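Stop buying bins with lids. I mean it. Lids are where mail goes to die — mine did, 66 pieces of it, back in November.

Get one open basket. Put it by the door, dump evrything in, empty it on the first. Done.

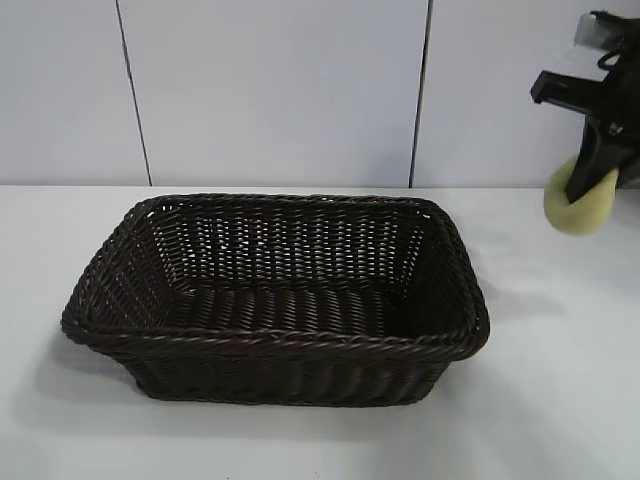 A dark brown woven basket, empty for once.

Meifang Tang says an open basket just shows guests your mess. Sure. Thats the point! You see it, you deal with it. Two baskets, though? No. Two is a system, and I've quit three systems already.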